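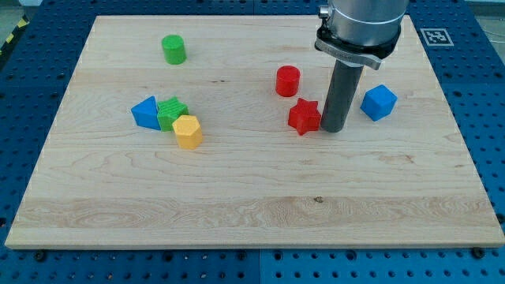 Apr 8, 2023

The Kolář sawmill opens to visitors twice a year, once in spring and once in August, and I went to the spring one because the August day is always full. The mill is at the end of the valley road above Vekerow. There is a bus from the station, but it stops at the chapel and you walk the rest uphill with the lorries going past. I would take the car next time.

We were split into groups at the gate and given ear defenders and a yellow waistcoat. My group had Dalibor Šimek, who has worked on the saws for 20 years and now does the grading. He started us in the log yard. The logs are sorted by species and then by thickness, and each stack has its number sprayed on the ends. Most of what comes in is spruce, but the mill also cuts beech, ash and maple for furniture makers, and that side was what I had come to see.

The maple is felled in winter and sawn as soon as it arrives. Dalibor said that if it lies in the yard into warm weather the wood turns grey and the price drops by half. He had a grey board leaning on the wall to show us -- it looked sound to me, but he said it would go for drawer sides.

The big bandsaw was running for the first part of the visit. You watch from a gallery behind glass. The man at the controls turns each log to look at it before the first cut, and with the better logs he turns it again after every few boards. It is slower than I expected, and very loud even with the ear defenders on.

After that came the drying kilns. There are four, each about as big as a garage for a coach, and only one was open. The boards are stacked with thin sticks between them so the air can get through. Thick maple stands outside under a roof for a year before it goes in at all. Somebody asked about the heat and was told it comes from burning the mill's own bark and offcuts, with enough left over to warm the offices.

The last stop was the grading shed, and this was the best part. Dalibor wet a planed board with a sponge so that we could see the figure come up. Swirling grain usually comes from near a fork or a root, he said, and some buyers pay extra for it while others send it back. Small knots are the same. A table maker will often ask for one or two now, and when he started they were all cut out.

Érica Bragança from the mill shop took over at the end and explained how to order. They will sell single boards to anyone who turns up, planed or rough, but cutting to length costs extra and you have to wait. The cheapest pieces are in a bin by the door. I bought a length of ash for a shelf.

Lunch was soup and bread in the canteen, paid for at the till. The toilets are in the office building and not in the shed marked on the map. The tour is free, takes most of the morning and has a lot of steps. Closed shoes are required, and they did turn one man away for sandals.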